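About Bremell Translation Services

Bremell prepares technical translations for manufacturers, importers and engineering offices. The company was founded by Chia-hao Cheung and Tsung-han Yu, who had worked together in the documentation department of a pump maker and kept seeing the same manuals come back from outside agencies with the same errors. We work from English into Traditional Chinese, Japanese and German, and from each of those languages into English.

What we translate

Most of our work falls into operating manuals, maintenance schedules, parts catalogs and safety data sheets. We also handle tender documents and test reports. We do not take on literary, advertising or court work. Requests of that kind are passed to Wollier, a partner agency with sworn translators on staff.

The average job is 14 working days from receipt of the final source file to delivery. Jobs under 700 words are normally returned within two working days. Drawings with embedded text take longer and are quoted separately.

How a job is handled

Each job is assigned to one translator and one reviser. The translator works in the target language only if it is his or her first language. The reviser reads the full translation against the source, line by line, and records each change in a log with a category code: terminology, omission, number, unit, grammar or style. The client receives the log on request.

Numbers and units are checked a second time by a separate script. It compares every figure in the source with the matching figure in the translation and lists those that differ. Converted units are then confirmed by hand. Torque values, pressures and dosages are never converted unless the client has asked for it in writing.

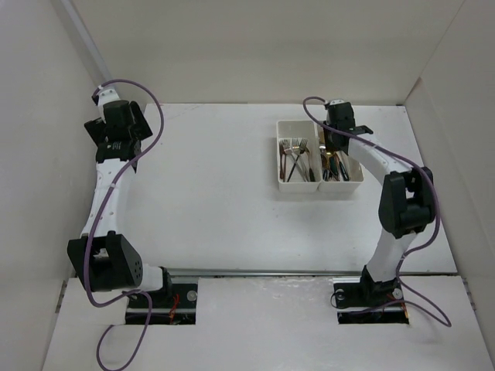 Terminology is stored by client. When a client approves a term, it is entered in that client's term base with the date, the approving person and the source document. Terms are not shared between clients, even where two firms make similar products. A term base remains the property of the client and can be exported at any time as a plain table.

Source files

We accept most word processing, spreadsheet and page layout formats. Scanned pages are accepted if the text is legible at normal size. Please send the layout file along with any PDF. Work from a PDF alone requires the page to be rebuilt, and this is charged by the hour.

Staff and offices

Chia-hao Cheung manages the Asian language group and is responsible for revision standards. Tsung-han Yu manages German and English and maintains the checking scripts. The main office is on the second floor of the Jacobs Building. A smaller office in Usulau handles desktop publishing and final page checks.

Both offices close for one week in August. Jobs received during that week are logged and quoted when the offices reopen.

Confidentiality

All staff and outside translators sign a confidentiality agreement before receiving any file. Source files are deleted two years after delivery unless the contract states a different period.

Page last revised 2020-03-21.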